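Re: hand spares and the March order

Sorry for the delay, was in the Trirkach meeting till late. Answers inline where I could.

> On 12/08/2025, Perla Bañuelos wrote:
>
> Can someone send me a number for spare fingers before I close the Cakdale budget? Last year we put down 400 and then went back twice. Also do we need the second hand now or can it wait till March? Purchasing wants one request, not a pile of little ones.

Perla – put down 700 for spares. That covers fingertips, the linkage pieces and a bag of the small hex screws. Wamix quoted 95 per fingertip, shipping not included, and I would not go under three of those. Linkages are priced seperately, still waiting on that line. If it comes in high I'll cut the screws back, we have some in the drawer.

Second hand: my vote is March. Reasons –

- the mount isn't settled, and I don't want to pay for a wrist adapter two times
- Sebastian demo only needs one
- lead time is fine if the PO goes in the first week

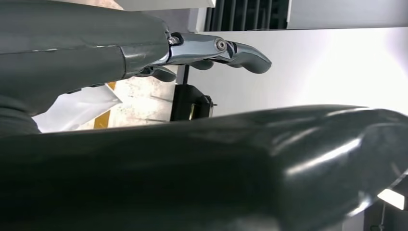

What I'd rather not push to March is the service kit. Pivot pins, the puller, the right driver. Right now if a knuckle joint goes stiff we are borrowing tools from downstairs and hoping. Wamix sells it as one part number so it's an easy line for purchasing. I'll forward the quote, can't find it this minute.

Two things I need from the list:

1. Anyone running the hand on Sebastian – tell me which fingers you've swapped since summer. One line is enough. The log has gaps.
2. Does anybody care about glossy vs matte covers? They're the same price on the sheet. No answer = I order what we ordered last time.

Perla, please dont merge this with the Trirkach floor work, different cost code and it'll get stuck again. Can the spares and the kit go on one request, with the hand as an option line for March? If purchasing hates option lines let me know and I'll split it.

Off to the lab, back on email after lunch.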